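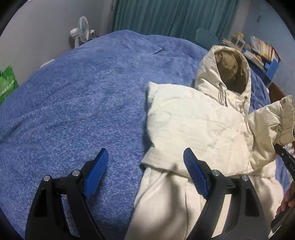
**Looking after the grippers at Navness**

When people ask Davoud Najafi what he does all day, he usually begins with laundry, and it takes him a while to get around to the rest of it. Navness, the small firm where he looks after the equipment, collects recordings of ordinary household chores – folding, hanging, tidying, making beds – and the folding is done with hand-held grippers that a person carries from home to home. The recordings go on to teach robot arms. The grippers, meanwhile, come back to Najafi's bench on Correa Street, and it is there that a good part of the winter's work has been going on.

As of 1/12/21 the firm has 7 pairs of grippers in regular use, and each pair now follows a new care plan that Najafi wrote with Jacqueline Poulain, who runs the home visits. The two of them had been keeping separate notes for most of a year, his in a binder and hers on the backs of visit sheets, and in December they finally sat down with a pot of coffee and made one list out of both.

Most of that list has to do with the fingertips. The jaws themselves are plain black linkages, turning on round silver pins, and they put up with a great deal. The ribbed blue pads on the inside of the tips are another matter. They are what touches the cloth, and after a long run of towels and sweaters the ribs start to round over and the fabric slides. A padded jacket is the hardest thing on them, Poulain says, what with the slippery shell and the stuffing that pushes back, and the hood and drawstrings that always want to go somewhere else.

"You feel it in your hand before you see it on the pad," she told us. "You close on a sleeve and it sort of sighs and slips away from you, and then you know it's time to send them back to Davoud."

Under the new plan the pads come off after 3,000 closings, worn or not. A little counter in the handle keeps track. Najafi peels the old pad away, cleans the fingertip with alcohol, lets it dry, and presses on a new one with the ribs lined up to match the other side. He likes to leave the glue 72 hours before the tool goes out again, which made for some friendly grumbling at first from the people with visits to make. A spare pair now stays on the shelf to cover the gap.

The pins get their own attention. Lint works its way into the joints, and blankets are the worst for it (Najafi keeps a jar of the fluff he has pulled out, and it's a good-sized jar). He brushes each joint, opens and closes the jaw slowly by hand, and listens. If the two sides don't reach the middle together he loosens the linkage and sets it again with a gauge he made himself out of scrap from Toketti, the machine shop two doors down. Then he tries it out on an old coat of his own, spread over whatever is nearby.

The camera on each tool is checked last. Its very wide lens takes in both jaws and most of a room, and a thumbprint on the glass can spoil a whole afternoon's folding. Poulain asks everyone to wipe it before the first garment and again after lunch, and she has tucked a soft cloth into every carrying case to help things along.

The records suggest the trouble is worth it. Navness logged 1,781 garments in December, and Poulain says fewer of them had to be folded over again on account of a slipping pad than in any month since she started. She is quick to add that it was also a month of heavy coats, so she was pleasantly surprised!

Next on the bench is a gripper from the Fivwood visits that has developed a squeak. Najafi has had it apart twice already and suspects the spring, though he was still hoping it was only lint when we stopped by. Residents of Fivwood who would like to host a folding visit this spring can leave their name at the Navness front desk, and Poulain will call back with the open times. Visits last a morning, and the laundry can be whatever is in the basket.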